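Sealing a Marble Countertop

Updated Dec 19, 2022

Marble is calcium carbonate. It absorbs liquids through its pores, and it reacts with acids. A penetrating sealer slows absorption. It does not prevent etching from lemon juice, vinegar or wine.

Test first

Put a teaspoon of water on the stone in 2 places, one near the sink and one away from it. Wait 15 minutes and wipe. A dark spot means the stone needs sealer. If there is no dark spot, stop and repeat the test in June or whenever the counter gets heavy use.

Materials

Impregnating sealer, solvent or water based (Karner Stone 40 was used for these steps)
pH-neutral cleaner
Lint-free cloths
Nitrile gloves
Painter's tape for wood edges and metal trim

Coverage

Karner lists 100 square feet per quart on polished stone. Honed stone takes more. Measure length times depth for each run, add the island, and subtract the sink cutout.

Procedure

1. Clear the counter and wash it with the neutral cleaner. Do not use dish soap, as it leaves a film.
2. Let the stone dry overnight. Sealer applied over damp stone can turn cloudy.
3. Tape off adjoining surfaces and open a window.
4. Apply sealer with a folded cloth to an area you can reach without moving your feet. Keep the surface visibly wet for the dwell time on the label.
5. Wipe off all excess before it dries. Change cloths when they start to drag.
6. Repeat for the next area, overlapping by a few inches.
7. Apply a second coat if the water test still shows a dark spot.

If haze remains, dampen a cloth with fresh sealer, rub the spot, and buff dry at once.

Cure and use

Keep water off the surface for 24 hours. Plates and cookware can go back after that. Unglazed ceramic feet will scratch polished marble, so check the underside of each piece or use felt pads.
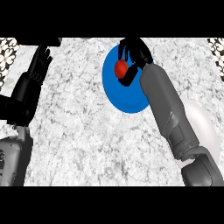

White marble with gray veining, round blue plate.

Wipe spills promptly and clean with the neutral cleaner only. Powdered cleansers dull the polish. Etch marks need a marble polishing powder, followed by a new coat of sealer on that area.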